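Looking after a timber trailer and winch: workshop tips

25 May 2020

Most of these come from the winter we spent running an old Dumitrescu trailer on wet ground behind a tractor that was too small for it. They apply to any small forestry trailer, and most apply to the winch as well.

Greasing

Wipe the nipple before you put the gun on it. Grit on the nipple goes straight into the bearing with the grease.

Grease with the weight off the joint where you can. Park on level ground, lower the drawbar onto a block and take the load off the bogie. If you grease a loaded pin, only one side gets any.

If a nipple won't take grease, unscrew it and try the gun on it in your hand. If grease comes through, the passage behind is blocked with old dried stuff. Warm the area gently, poke it out with soft wire and flush with light oil. If nothing comes through, bin the nipple and fit a new one. Keep a tin of straight and angled ones in the tractor.

Stop when clean grease shows at the edge. On joints with rubber seals, stop sooner.

Wheel bearings

Jack up one side at a time and chock the other. Spin the wheel and listen with a long screwdriver held against the hub. Rumbling means strip and look. Then hold the tyre top and bottom and rock it. A tiny amount of movement is normal on taper bearings, a clunk is not.

When setting them up, tighten the nut while turning the wheel until it drags, then back it off to the next split pin hole. Always a new split pin. Old ones snap at the bend.

Bolster pins and stakes

Stakes wear at the bottom where they sit in the socket, and you can't see it until you pull one out. Do this once a year, in February if you can, before the ground dries and everybody wants timber moved. Turn each stake half a turn when it goes back, if the shape allows.

A smear of copper grease in the socket will save you an afternoon with a sledgehammer later on. Don't use chain oil, it gums up with sawdust.

Winch rope

Pull the whole rope out along a clean track and walk beside it with a rag in a gloved hand. Broken strands will snag the rag. Mark each spot with tape and look at them together afterwards. Broken wires close to each other are much worse than the same number spread along the rope.

Wind it back on under load. A log dragged along on the flat will do. Loose turns on the drum let the top layer bite down into the ones below, and then it jams at the worst time.

Cut off a crushed end sooner than you want to. Losing a metre of rope costs very little.

Hydraulic hoses

Look at hoses where they bend and where they pass through the frame. Split a piece of old hose lengthways and cable tie it over any place that rubs. Never feel for a leak with your hand, use a bit of cardboard.

Cap the quick couplings every time you unhitch. We lost a set of valve seals to mud from one coupling left lying in a rut. Plastic caps go missing, so tie them on.

Change the return filter at 500 hours or every second season, whichever comes first. Write the hours on the filter body in paint pen.

Lights

Nearly every fault is the earth. Run a separate earth wire from the rear lamps to the 12 volt plug and forget about using the chassis. Pack the plug with petroleum jelly.
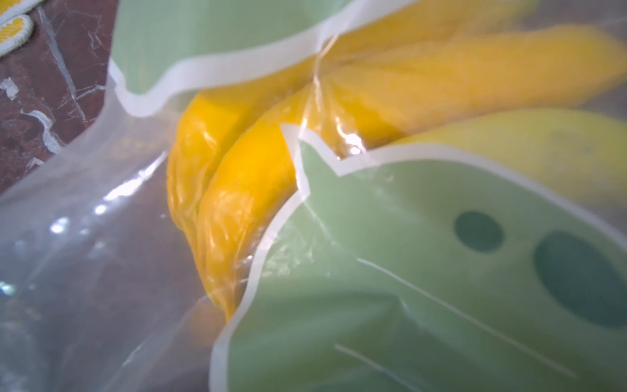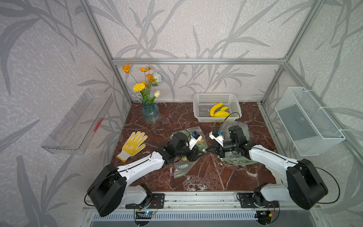
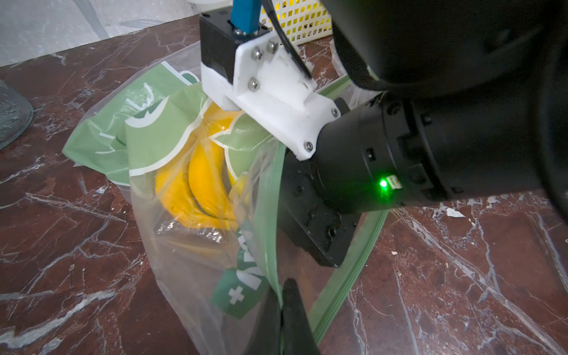 Storing it over summer

Wash it, let it dry for a day, then grease everything once more. Put the tyres up to full pressure and get the axle onto stands if it will be idle for months. Slacken the winch brake. Cover the control box but leave the bottom open for air.

Leave a note on the seat of anything you meant to fix.

Comments (4)

Viorica Rusu
The rag trick works. I found two bad places in a rope I thought was fine.

Thirumalai Shenoy
What grease for the slewing bits on a small crane? The handbook for mine is missing.

Mircea Grecu
Ordinary lithium EP2 has done me for years. Little and often.

Bianca Toma
You say turn the stakes but mine are tapered and only go in one way. I swap them left to right instead, same idea.

Related

Sharpening a saw chain by hand
Splitting wedges: dressing a mushroomed head
Choosing chokers for small-diameter thinnings
Stacking firewood on soft ground
Fitting a new handle to a felling axe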